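Search this forum Advanced Go

Puckered seams and flat folding
Posted December 14, 2020 by Erasto Muriithi

Lightweight synthetic, white, single row of topstitching. The weave is flat above the seam but the ridge has drawn up. Will pressing fix it before folding? 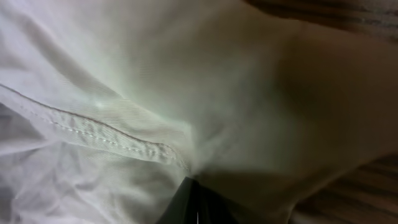

Stitch line along the puckered ridge, close up.

kimaro_7 wrote:
Tension fault. Pressing flattens it for a day. Unpick and resew with a longer stitch.

Kibet Kioko wrote:
Disagree. Try a cool iron and a press cloth first. I have done 200 of these and unpicked very few. Fold afterwards on a hard surface, starting from the corners.

Erasto Muriithi wrote:
The table is wood, no cover. Beige garment on it, still crumpled, one corner held.

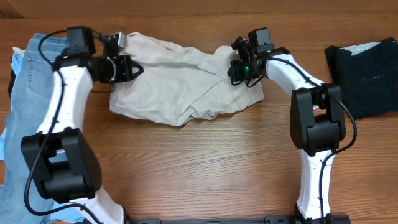
Re: Folding order

kimaro_7 wrote:
Shake out, square the corners, then fold. A folded pucker sets as a crease.

Comments (2)

pluvora: Cool iron worked on my lining.

avov100: Not on mine. Resewn in August.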